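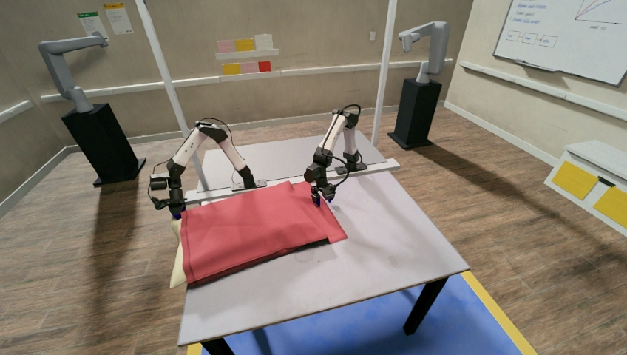

Opening slide: red cover, pale yellow pillow

Speaker notes, "The Linen Closet: Keeping, Mending and Letting Go"
Anouk Prins, Dakness library evening talks, 13/08/2020

Welcome, and thank you for coming out when it's so warm. Say hello to the Kuipers people in the back row (they lent us the ironing board, so be nice). Ask everyone to put their phones on silent. If you brought a piece to show me, keep it in your lap for now and we'll get to it at the end, I promise, even if they have to turn the lights out on us.

Start with Godelieve. Godelieve Brouwer was my mother's aunt, and when we cleared her house in May we found 453 pieces of household linen. I know the number because she had written it down herself, in pencil, on a card pinned inside the closet door, with the old totals crossed out above it. Sheets, bolster covers, guest towels, tray cloths, things for covering other things. Pause here, people usually laugh. My mother sat down on the edge of the bathtub and said, well, who's going to iron all that?

So that is where this talk comes from. I took home two carloads and I've been living with them ever since, and I want to tell you what I kept and what I learned from looking at somebody's sewing for that long.

First part: sorting. Take everything out. I mean everything, including the tablecloth you think you remember perfectly well. Put it on a bed in daylight and hold each piece up to the window, because thin spots hide when cloth is folded. Sheets go first in the middle, where the shoulders and hips lie. Pillowcases go at the open end, from all the tugging, and at the corners, where we poke our fingers in to push them out. Towels go along the sides. Make one pile for using, one for mending, and one for cutting up, and please don't start mending anything until the sorting is done or you'll be there until Christmas with half a closet on the floor. I did that. I had to sleep on the couch.

(Drink some water. I talk too fast in this section.)

Storage next. Cotton and linen like to breathe, so no plastic bags, however tempting. Plain shelves lined with an old washed sheet are fine. Refold things along different lines once in a while, say when you change the clocks, so the creases don't always fall in the same place. Godelieve folded everything in thirds her whole life, and on a few of her best sheets the cloth has split right down the fold, as neat as if somebody had used a ruler. Also, freshly washed things go to the bottom of the stack. Otherwise the same two sets do all the work and the rest just sit there getting yellow.

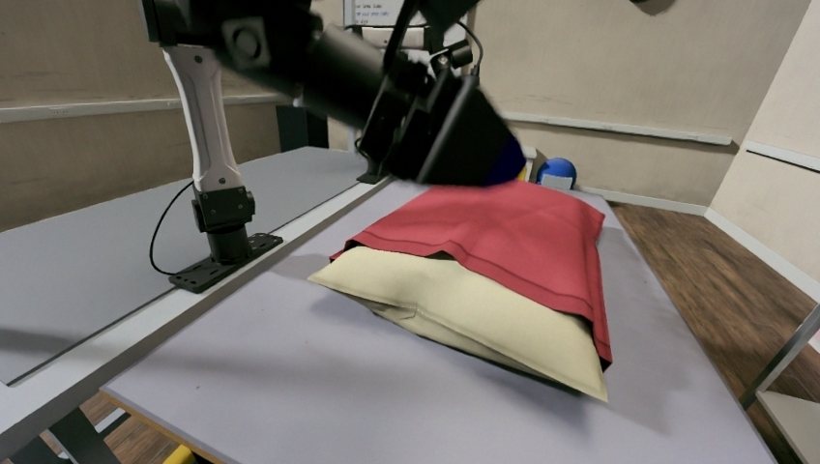

And while we're on yellow: don't panic about it. A long soak in lukewarm water with ordinary detergent will bring a lot of it out, and a day on the grass in the sun does the rest for plain white cotton. Change the water when it turns the color of tea. Colored things I soak separately and for much less time, and I dry them in the shade. The lady from Ikumach who taught me to darn used to say you should wash old linen the way you'd wash an old dog, meaning slowly and with somebody holding on to it. Hold up the white bolster cover here. Pass it around. It was the color of weak coffee when it came out of the closet.
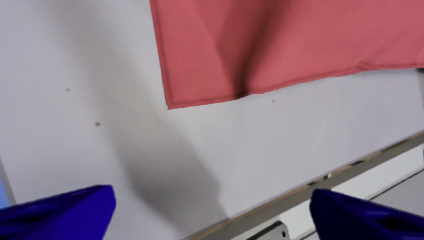

Hems are my favorite part, and I'll try not to keep you on them too long. A hem tells you who made a thing and how much of a hurry they were in. Godelieve's early ones are all done by hand, 12 stitches to the inch, and the later ones are done by machine, with the tension a bit off. When you get home, look along the bottom edge of whatever you have. On the pinkish red cloth on the screen the stitched hem shows up slightly darker than the rest, and that makes it a nice easy one to see from the back of the room. With white on white you'll want a lamp and your reading glasses. Run a thumbnail along the stitching and listen for skipped stitches. If the thread has gone but the fold is sound, you can sew straight back through the old holes, and it's a very pleasant thing to do with the radio on.

Show the patch samples from the Pustau box now. Square patch, round patch, the one I did badly. People like the bad one best, so let them handle it.

Letting go. Take this part gently. Some of you have a closet like this waiting for you, or you own one. We kept what we would use, my cousins took what they could remember from visits, and a fair bit became dust cloths, and very good dust cloths they are too. I kept the card with the numbers.

Questions, then everybody up to the front table with what you brought. Remind them the mending sheets are by the door, and that the scissors go back to Kuipers.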